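3. What people mean when they call a colour "warm"

3.1 How I got into this

I should say at the start that this part of the study grew out of an argument about paint. I'd been visiting Undoddale for the wider project on how households choose their colours, and I kept hearing the same word used for things that had, as far as I could tell, nothing in common. A cream hallway was warm. So was a dark brown bedroom. One woman told me her grey kitchen was "a warm grey, obviously", and when I asked what made it warm she said I should stand in it in December and I'd know. I did go back in December, and I'm afraid I still didn't know, though she made a very good soup.

The older writing on the subject tends to treat warm and cool as two halves of a wheel, with reds, oranges and yellows on one side and greens and blues on the other. That's fine as far as it goes. It works nicely for a tin of bright red and a tin of bright blue. The trouble is that hardly anyone paints a sitting room bright red, and the colours people really live with are pale, dusty and mixed, and they sit close to the middle where the wheel is not much help.

3.2 Talking to people

We spoke to 121 people in all, in two places, Undoddale and Mekinico. Each of them was given a set of 15 painted cards and asked to sort them however they liked, with no limit on the number of piles. I was quite strict about not saying "warm" or "cool" first (my notes from the pilot are a list of the times I slipped up). Once the sorting was finished we asked them to name the piles and then to talk us through any card they'd moved more than once.

The cards they moved more than once are what this section is really about. Strong colours went down quickly and stayed put. The dusty pinks and tans were picked up, put down, held against a sleeve, carried to the window and brought back again. One man in Mekinico kept a pinkish tan in his hand for the whole interview and only let go of it when I needed the set for the next house.

What people said about these cards nearly always involved something else lying nearby. A pink was "fine until you put the green by it". A tan was "a bit dead, then that blue one wakes it up". Figure 4 gives the sort of pairing they had in mind, a dusty pinkish tan with a soft teal green beyond it.

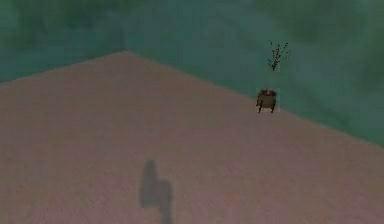

Figure 4. A pinkish-tan surface against a blurred teal-green background (computer rendering).

I found this pairing came up in talk far more than I'd planned for. The usual remark was that the pink got pinker. Some people liked that very much and some couldn't bear it, and a couple thought the green had changed instead, which led to a cheerful disagreement between a mother and daughter that takes up most of one recording. Painters have known for a very long time that colours lean on their neighbours, so I'm not claiming a discovery here. What did interest me was how easily people with no training in it put the effect into words, and how they then went straight on to call the card itself warm, as though the neighbour had nothing to do with it.

3.3 The trouble with names

Paint names made things worse. For the second round we wrote made-up names on the backs of 8 of the cards, and "Midia" and "Noh" were the two that caused the most bother. We chose them because they didn't mean anything to us, but of course they meant something to other people straight away. Midia sounded soft and was thought to be a summer colour. Noh sounded "shut", as one person put it – and a card that had been happily sitting in the warm pile was moved out of it once it was turned over.

I don't want to lean on this too hard. The names were always on the same cards, which was a silly oversight on my part, so I can't fully separate what the name did from what the colour did. If I ran it again I'd swap the names between cards from one house to the next.

3.4 Size and light

The last thing people brought up, usually without being asked, was how big the patch was. A card is small, and a wall isn't. Several people had been caught out by this at home and were keen to tell me how much it had cost them (the highest figure was 400 pounds, for a stairwell that was painted twice). They described a pink that seemed barely there on the card and then filled the whole room once it was up. Light came into it as well, and north-facing rooms were spoken of almost like difficult relatives. We didn't control for either in the first round. Section 4 takes up the larger boards, which we left in people's homes so they could look at them morning and evening and write down what they thought.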